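Clear Bins and Folded Cloth – Gallery

Linen closet and mudroom project, Stondden
Posted 16/06/2026

This page goes with the storage write-up for the Stondden house. The owner, Kathleen Scanlon, wanted the clothes and household cloth out of cardboard boxes and into something she could see through. We settled on one type of bin for everything and did the folding and packing on a table. Jeans, towels and odd pieces of cloth all went through the same sizing exercise, and the results decided how the shelves were laid out.

The shelf measurements are in the write-up, so they are left out here. The captions are short. If you want the drawings for the closet, write to Romain Rey at the Fitzgerald address and ask for sheet 44.

Denim. Dark blue jeans folded into a compact stack, in a clear bin with rounded corners.

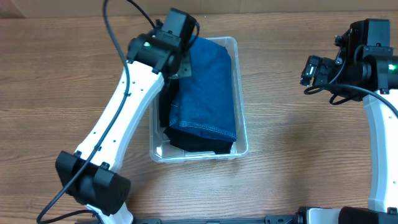
Mixed cloth. Black and bright royal blue in the bin, with a folded dark blue towel to the left of it on the table.

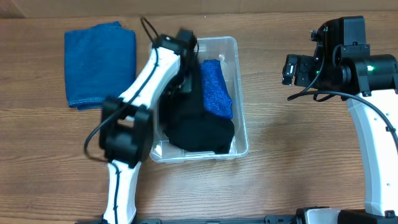 The closet itself is 628 mm deep inside the door trim, which is deeper than most people need for folded clothes. Things get pushed to the back and stay there. Enda Mac Suibhne built the shelves in two depths to deal with this. The lower three run the full depth and take blankets and spare pillows. The upper ones stop short, so a bin sits at the front edge and there is nothing behind it.

Jeans are stored flat. Fold each pair in half lengthwise, bring the hems up to the waistband, then fold again until it fits the footprint of the bin. Kathleen had been hanging hers over a rail in the bedroom, and they took up half of it. The rail now holds coats and two dresses.

Towels were harder. Bath towels are thick and spring open if they are folded too small, so those went on the open shelf by the bathroom door. Hand towels are fine in a bin. We tried rolling them first – it looked good for a day, then someone pulled one from the bottom and the rest came apart. Folded flat or standing on edge works better for a household that is in a hurry in the morning.

Labels are plain white, on the short side of each bin. Bảo Đặng printed them in capitals after the first set in lowercase proved hard to read in the hallway light. There is no code or color system. JEANS means jeans.

A few people have asked about lids. We ordered them and used them only in the mudroom, where there is dust from the yard. In the closet they were one more thing to lift off and put somewhere, and they are now stacked on the top shelf with the Christmas tablecloth.

Costs, for those who wrote in: the bins and labels together came in under the 500 set aside for them. Shelving was separate. Ultan Mac Suibhne painted the shelves with what was left from the hallway, two coats, and they needed a full week before anything could sit on them without sticking.

Still to do at Stondden are the hooks on the back of the mudroom door and a low shelf for boots, set 100 mm off the floor so a broom can get under it. The hooks are on order. We will go back in September to see how the bins are holding up and whether the labels still match what is in them. The pictures from that visit will go on a separate page, along with the finished boot shelf.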